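Diarios > Cuadernos de viaje > Entradas sueltas > Puertas abiertas en Esasmont

5/27/23

Vengo reventada pero contenta, y como sé que mañana se me olvida la mitad, lo escribo ahora con los zapatos todavía puestos. Al final sí fui a las puertas abiertas de Esasmont. Llevaba tres semanas diciendo que iba y buscando excusas para no ir (que si está lejos, que si va a ser todo para ingenieros), y esta mañana me levanté, vi que no llovía y me subí al autobús de Ornley sin pensarlo más. Dos horas de viaje, con transbordo en Umton, donde me comí una empanadilla bastante triste en la estación.

El sitio es una nave normal y corriente detrás de un almacén de azulejos. Yo me esperaba cristal y gente con bata, y lo que había era un perchero lleno de chaquetas, una mesa con folletos y un termo de café que goteaba. Me dieron una pegatina verde para la blusa y me mandaron con el segundo grupo, que íbamos apretados por un pasillo con un señor que iba grabándolo todo con la tableta en alto. No vi ni una puerta sin su tableta delante.

Primero nos pusieron un vídeo larguísimo sobre la empresa, que me salté mentalmente pensando en si había dejado el gas abierto (no). Después ya pasamos a la sala de los brazos, y ahí me desperté de golpe. ¡Qué cosa más rara y más bonita! Habían puesto una mesa con un mantel verde de cuadritos, como de merienda en el campo, y encima una bandeja transparente con huevos y un cuenco azul clarito. Y el brazo, negro, con sus cables colgando, metido en medio de todo eso como un invitado que no sabe dónde poner los codos.
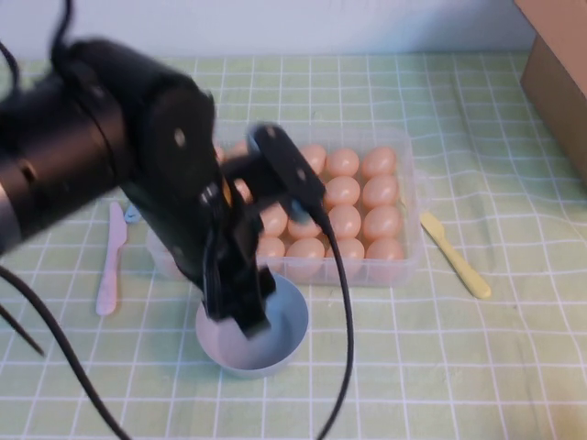

Me quedé en la primera fila, pegada a una niña que preguntaba sin parar y que me ahorró a mí hacer el ridículo, porque preguntaba justo lo que yo quería saber. Que si el robot sabe que es un huevo. Que si aprieta igual un huevo que una piedra. Que si se cansa. La chica de la demostración le contestaba en serio, sin ponerle vocecita, y se lo agradecí mucho. Le dijo que lo difícil es la fuerza, que nosotros cogemos un huevo sin pensar y que a una máquina hay que darle todo eso hecho o enseñárselo a base de repetir y repetir. Según ella llevan 3,000 repeticiones apuntadas de tareas de cocina, y lo soltó como quien dice que ha fregado los platos.

Yo pensé en mi abuela, que cogía los huevos del gallinero de dos en dos y se los metía en el bolsillo del delantal. A ver quién programa eso.

Lo que más me llamó la atención fue el silencio. Estábamos todos callados mirando unas pinzas y una bandeja de huevos, gente hecha y derecha, aguantando la respiración – yo la primera. En mi casa no me mira nadie así cuando hago una tortilla, y mira que me salen bien. También había unos cuchillos de plástico de colorines a los lados de la bandeja, tan de cumpleaños infantil que me dieron ganas de pedir tarta. El brazo lleva PIPER escrito en un lado, así que en mi cabeza ya se llama Piper y le he cogido cariño. Soy así, también le hablo a la lavadora.

Me quedé a ver la demostración 2 veces. La segunda la disfruté más, porque había menos gente y pude fijarme en la muñeca, en cómo baja hacia la mesa. A mí me parecía lentísimo y a la vez no podía mirar a otra parte.

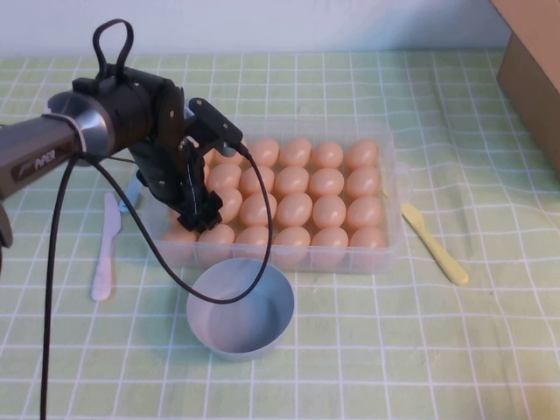
Derkach me dijo a la salida, mientras buscábamos los dos la parada, que a él todo esto le daba un poco de pena, que había trabajado media vida en una envasadora y que allí los huevos pasaban por manos que sabían cuál estaba tocado solo con el peso. Que una máquina puede aprender a no romperlos, decía, pero que a ver cuánto tarda en aprender a desconfiar de uno. No supe qué contestarle. Le dije que a lo mejor también se aprende repitiendo, y se encogió de hombros y me ofreció un caramelo de menta.

Le he dado vueltas en el autobús de vuelta. Yo no salí con pena, salí con curiosidad y con un hambre tremenda, pero entiendo lo que decía. En el folleto pone que en junio repiten, con otra sala abierta donde doblan ropa, y si eso es verdad me apunto la primera, que las sábanas bajeras me tienen amargada desde hace años.

He guardado la pegatina verde en la tapa de este cuaderno. Ahora me voy a hacer unos huevos fritos, que llevo toda la tarde pensando en ellos.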